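Jul 18, 2025

We passed 726 demonstrations on the Rakena set this week, which is fewer than I'd hoped for back in June. Gerardo Tagle drives the arms and I keep the notes. A session is 6 blocks, and we swap the objects between blocks.

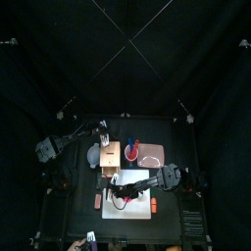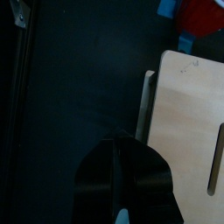
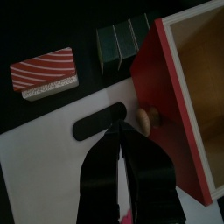
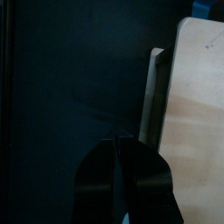

My job is mostly sorting. Every episode gets a one-line label, and I throw out the ones where the label and the motion don't match. Names for things have caused the most trouble so far – I had the red box with the round wooden knob down as both "box" and "drawer", and the wooden box in the back row has a drawer of its own, so those labels were no use to anyone. I've gone back and fixed four blocks by hand.

The wrist views are harder to label than the wide one. With only dark tabletop and the side of a pale board to go on, I can't say what the arm is meant to be doing, so I open the wide view next to it and match the times. It's slow. Gerardo wants to train on what we have and see. I'd like the labels finished first, and we've agreed on the end of next week.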